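Card and Table Kit, Progress Report for March
Prepared by Vesna Petkov for Ettore Marino, Ternum Small Grants

Work on the kit is further along than it was in the last report, though I would hold off on calling it finished. Pladeo's proposal promised a card-table setup that could be put out, used and packed away without anyone needing the instruction sheet. The sheet is still in use. Lucrezia Longo has rewritten it and it is shorter, but it still runs to 4 pages and I doubt anyone reads past the second.

The $400 for materials has been spent. Assunta Bellini has the receipts and will send copies with the next claim.

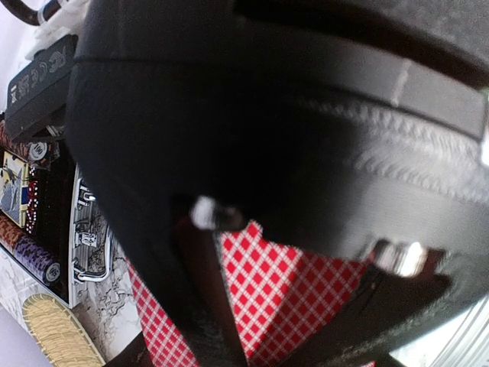

Close view at the table, Jaltholm room.

My main doubt is about the packing. Uthai Rattanakul's notes say the routine is "quick once learned." They don't say how long the learning takes, and I have asked him to start writing down times. Until we have those I would treat the claim as an opinion. I'd also like to see the cards sorted and put back by people who weren't in the planning meetings – so far the comments have all come from our own group, and we are easy to please.

The choice of mat was argued over more than it deserved. Assunta wanted plain cloth, on the grounds that a printed mat ties the kit to one game. I agreed with her and we lost. The green oval is what we have. It does mark out the playing area clearly against the marble pattern of the tabletop, so I will grant it that much. Whether the lettering helps a player who is new to cards is another matter.

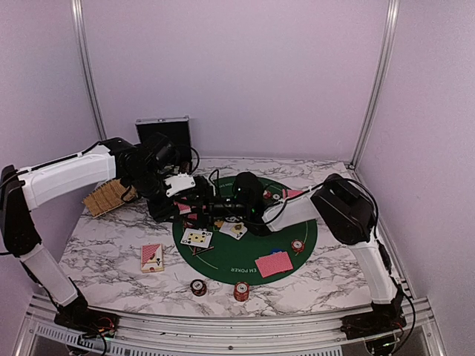
Poker mat on the marble-pattern table, with a five face up near the rim and the case open.

Luo, who are due to receive the second kit, have asked for a version that fits a smaller table. I have told them not to expect one under this grant. A smaller mat would mean a new layout and another rewrite of the sheet, and neither is in the budget.

Still open:
Packing times from Uthai (12 trials requested, none received)
Receipts from Assunta
A decision on whether the sheet goes inside the case or stays separate
Written comments from at least 5 outside players

I would advise against releasing the second payment until the packing times are in.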